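About Us: Who We Are and the Rules We Work By

Hi, I'm Dwayne Park, and I run the floor at Orkero. I get asked what we do at pretty much every family dinner, so I've had practice at this.

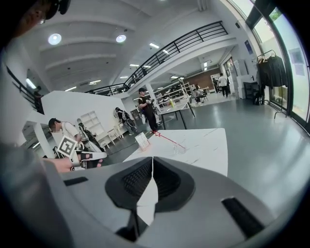 We teach robots by doing the job ourselves first. Our people pick up hand-held grippers and go through everyday tasks over and over, and those recordings go to the teams that train the machines. It sounds simple, and some of it is! But when a bunch of people share one room and one set of gear, you need good habits, and that's really what we've become known for (well, known to our customers, anyway).

Lajos Kocsis and I started the company with 2 grippers and a folding table. Lajos wrote our first rule book that March, on the back of a shipping form from Stikinik, and it had a lot of crossing out. We call the grown-up version the Randach, after the street his grandmother lived on. Yes, I know it's a silly name for a rule book. It stuck.

How we work

The Randach has gotten longer over the years, and I won't paste the whole thing in. These are the bits visitors ask me about most:

Check your markers before you start. If a printed marker is scratched, peeling or sitting crooked on its mount, swap the gripper out and tag it.

Set the table from the card, and put it back the way the card says when you're done.

Give your neighbor room. If your elbow can reach the person next to you, one of you moves.

Keep the finger pads clean. Wipe them down at each handover, and don't use the strong stuff from the red bottle (ask me how we ruined a whole drawer of pads).

A bad take stays in the log. Mark it bad, write down why, and go again. We'd much prefer a messy honest log to a pretty one.

Harness off at break time. No eating lunch in it. Lajos, this means you.

Anyone can call a stop, and that includes someone on their very first morning. You say "hands down," everybody puts their tool on the table, and we talk. I've had it called on me twice in one shift and both times they had a point.

New folks do 175 practice takes before anything they record counts toward a project. People groan when I tell them, then most of them come back later and ask for more time, which I always say yes to!

What we do with the rules

We share them. Okafor, one of our oldest customers, asked for a copy for their own shop, and after that it seemed mean to keep it to ourselves. The current edition was finished on 2024-08-15 and it's free to anyone who writes in. So far we've mailed out 430 copies, and plenty came back with notes in the margins. The section on storing gear is almost all other people's ideas by now.

If you'd like to come see us, drop a line to the front desk and ask for me or Lajos. Wear flat shoes, leave your coat on the rack, and bring questions. I'll talk your ear off about pad cleaning if you let me.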